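Open day at the Nägeli stone works, Stodulville

The Nägeli yard opens to the public once a year, in October, and I drove out with my neighbor Carleen Tautahi, who is redoing her kitchen and wanted to see slabs at full size. Parking is on the grass past the weighbridge. Entry is free, but you sign in at the gate and borrow a hard hat.

The saw shed

We started with the big bridge saw. It was cutting Wulel, a dark local limestone that comes from the quarry 14 miles up the valley. One pass through a slab took longer than I expected, and the noise made it hard to hear the guide. Ear plugs are in a box by the door. 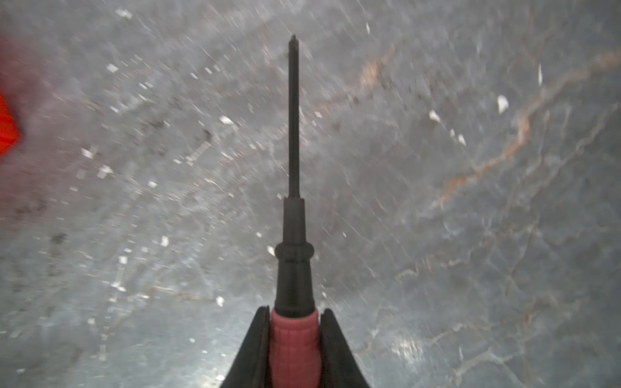 Finishes and prices

Polished, honed and brushed samples were laid out on trestles. Honed Wulel costs $119 a square foot installed. A fabricator told us they keep 1,000 slabs in stock, most of them imported. Carleen asked about sealing and was told once a year for a kitchen.

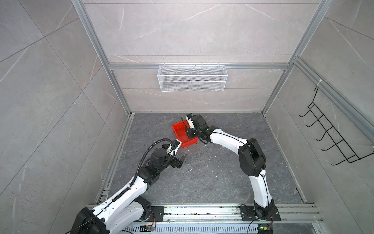

Wall tile is a separate business for Nägeli, run from the building next door. They sell a lot of marble-look tile for showers and utility rooms. I like it best in big pieces with quiet veining, like the pale gray on the back wall, where thin white lines run on the diagonal. A darker floor goes well with it. The sales desk will cut sample squares for $40, taken off your order.
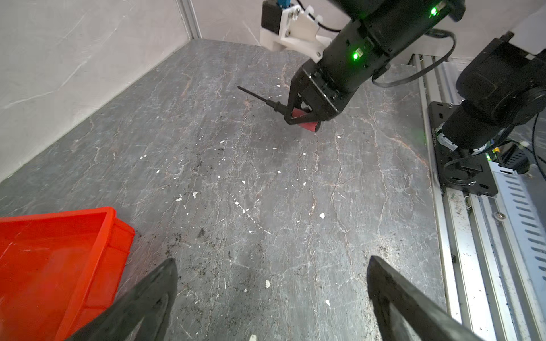 Carleen's main question was whether a dark counter would look too busy. The Plumen range has plain slabs at one end and heavily marked ones at the other, and the price doesn't change much between them. She leans toward something like the gray tabletop with the rust-brown and white veins, which branch in every direction and would be hard to match across a seam. Her counter has one corner, so she may need two pieces there.

Lunch was chili from a truck by the gate. The last tour leaves at three.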